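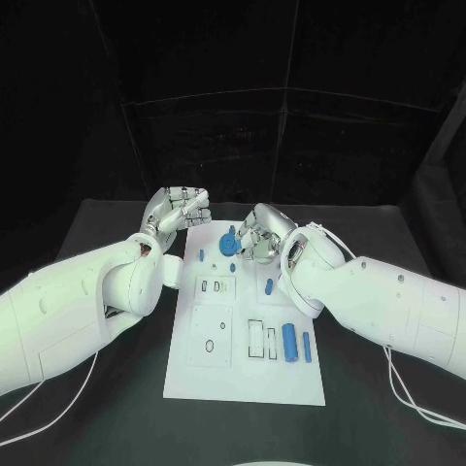
How I keep plastic cutting boards clean

I have cooked at home for many years and made most of the mistakes with boards already. These are the habits that stayed.

Wash with cold water first after raw meat or fish. Hot water sets the protein in the knife marks and then you scrub twice as long. After the cold rinse, use hot water and normal dish soap, both sides and the edges also.

For beetroot and turmeric stains, make a paste from bicarb soda and a little water, spread it over the colour and leave it 90 minutes. Lemon juice on top helps with carrot. My aunt Rosalba puts her boards on the balcony in full sun, and I must admit the yellow goes away faster like this.

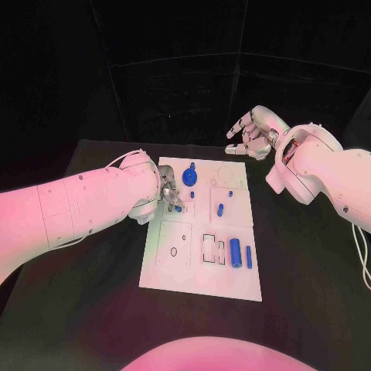
A white board on a dark table.

Bleach is for once in a while only. I use one small spoon in a sink of cold water, leave the board for 18 minutes, then rinse very well. Never mix it with vinegar – the gas is dangerous. Keep the window open.

Smell of onion or garlic: rub with coarse salt and half a lemon, wait a little, rinse. If the smell is still there next morning, do it again before you try something stronger.

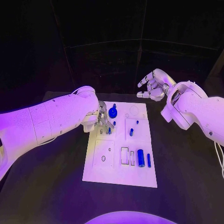 Ilaria Morelli: The salt works for me, but fish smell stays unless I wipe with white vinegar before the soap. Also please tell people to dry the board standing up. Mine went grey underneath from lying on the bench.

Yes, standing up, I agree, and with air on both sides. A dish rack is enough. If you have no rack, lean it on the tiles with a folded tea towel under it.

When the grooves are deep and catch your fingernail, you can scrape the surface with a flat steel scraper, always in the same direction, and then smooth with wet sandpaper.
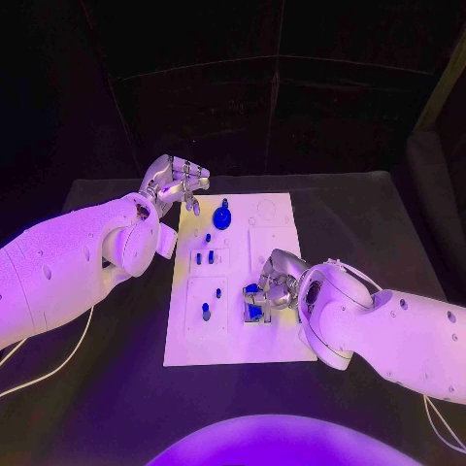

Do it wet and over the sink, so the fine plastic does not fly in the kitchen, and catch the crumbs in an old cloth so they don't go in the drain. Start with 60 grit only if the marks are really bad. I finish with 232, an odd number which my paper from Kołodziej has on the back, but any fine one will do. Wash the board two times before food touches it again.

A board that rocks on the bench needs a damp cloth underneath. If it is bent so much that the cloth doesn't help, keep it for the garden shed and buy a new one.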